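Community Help > Home and Leisure > Toys and Games

Stacking coloured wooden blocks without them sliding on a white table

Posted by Plurkus, March 5, 2026

I have a set of plain painted wooden cubes and I want to use them for a simple stacking game on a white table top. The order is red at the bottom, then yellow, then green. The table is smooth and the bottom cube shifts as soon as anything touches it. By the time the third one goes on, the whole lot has crept sideways and often falls.

I would like to keep the table as it is and not cover it with a cloth.
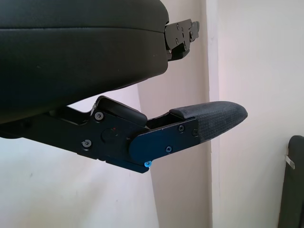
The cubes are all the same size, 60 mm on each side, and I have checked the table with a level. I did try a rubber mat from the kitchen drawer but it has a raised pattern and the cubes rock on it. Is there something flatter that would do, and does it matter if the cubes are not lined up exactly?

Klinhom

Black tape. Put a short piece down where the bottom cube goes and press it flat, working from the middle outwards so you don't trap air. It shows up well on white, so you also get a clear mark for where the stack starts each time. Let it stick out past the cube a bit, otherwise you can't see the mark once the red one is on it.

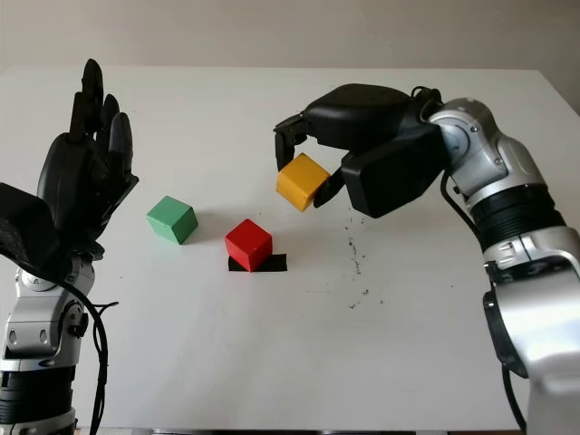
Cloth tape has more grip than the shiny sort. Wipe the table first with a damp cloth and let it dry fully. I changed ours after 7 weeks when the edges began to lift. If any glue stays behind, a drop of cooking oil on kitchen paper takes it off, then washing-up liquid to get rid of the oil.

As for lining up, a small twist between one cube and the next does no harm at all. What matters is that the middle of each cube is over the middle of the one below - I have had towers of 62 cm stand all afternoon with the corners pointing all over the place.

Skima

Agree with the tape. The other thing is how the top one goes on. If it comes down tilted, one corner lands first and pushes the yellow cube over, and tape under the red one won't help with that.

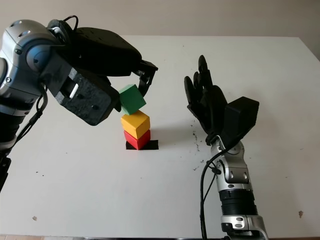

Hold the green one by two opposite sides, get it level just above the yellow, lower it and then let go of both sides together. Dragging it into place is what moves the rest.

Also check the paint. Gloss slides more than matt. A light rub with fine sandpaper on the top and bottom faces sorted mine out.

Fladier

just use bigger blocks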